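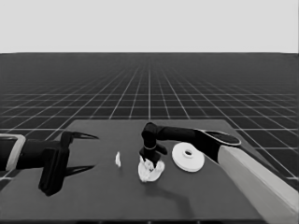
From: Ziad Jaber
To: Dastside allotments list
Date: 11 October 2023
Subject: Re: Water meter, again

On the meter, Bjarnason wrote:

> The reading at the Sterevlow gate was 3502 this morning. In March it
> was 1483. Either we have all become very keen on celery or there is
> a leak. Could whoever was last at the standpipe please own up?

I was last at the standpipe, or at any rate I was the last one daft enough to be seen there. I filled 2 cans and turned it off. I will swear to this on any marrow you care to produce.

May I suggest the pipe under the Godum path? The grass there has been a lovely green all through September while my own plot looked like a doormat. I mentioned it at the summer meeting and was told it was "good soil". It is the same soil as mine, only with our water in it.

If someone can bring a spade on Saturday I'll bring the other one. We'd need to lift more than 20 slabs, so a third person with a working back would be welcome. Please shut the stopcock before we start this time. My boots remember the last attempt.

Also, the seed potato order is still open. No, I can't get the blue ones.

Ziad

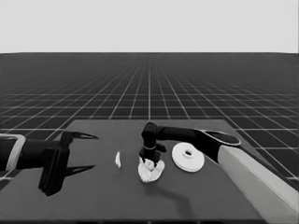

Grey tabletop, gridded floor, pale sky and an open black gripper on the left.

--
Dastside allotments list. To leave, write to the list owner and wait.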